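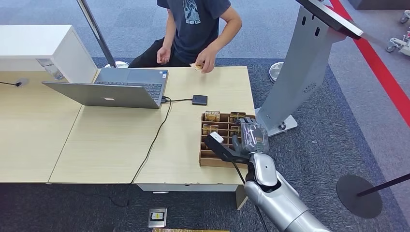
Page last changed: May

3.2 Liability notices on the sampled sites

Amnuay Jitpraphai coded 100 legal notice pages against the Sullow checklist. Of these, 54 excluded liability for external links in full, which the checklist marks as too broad. Gristora and Abera use the same clause word for word — including the same spelling mistake. 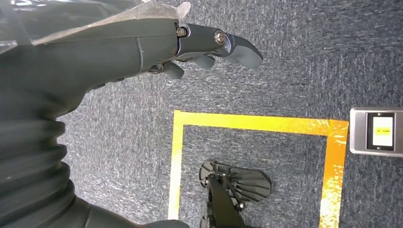 Rumham was coded separately. Its notice runs to 1546 words and repeats the copyright section under 4 headings, so each repeat was scored once only. Pages that named no governing law were marked "absent". Notices offered only as a download were left out of the sample and are listed in Appendix B.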